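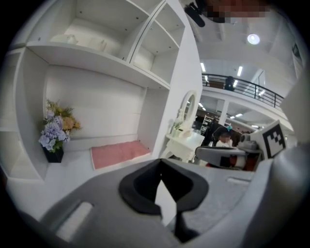
White shelves with flowers in a black vase

Long history books: do you finish them?
Books board > Nonfiction

tcassim
Our reading group picked Matubbar's history of the Drorkstead burial grounds for October. It runs 920 pages. I'm on chapter 6 and so far it has been parish accounts and a long quarrel over a wall. Does it pick up?

mizanur_s
It does, from chapter 7. That's where the letters start. You can skim the wall.

clem_vieira
I wouldn't skim the wall. The whole argument about who paid for the graves comes out of it, and he refers back to it constantly. I skipped it the first time and had to go back.

mizanur_s
I skimmed it and followed the rest fine.

raf.k
Which edition do you have? The Raler paperback drops the maps and half the notes. I bought that one first and regretted it — the hardcover is worth the extra money if you can find one used.

tcassim
Raler paperback, unfortunately. The type is tiny too.

sumaiya_k
I gave up at chapter 10. He quotes whole pages of sermons when two lines would do. The Plelleo prize jury liked it, but I think they were rewarding the archive work more than the writing.

clem_vieira
The sermons are hard going, agreed. I still think the writing is good. The chapter on the gravediggers' wages is as clear as anything I've read on the period.

sumaiya_k
That one I did like.

tcassim
OK, I'll go back over the wall and try to reach the letters by Sunday. Raf, do you still have the hardcover? I'd only need the maps.

raf.k
Yes, I'll message you tonight.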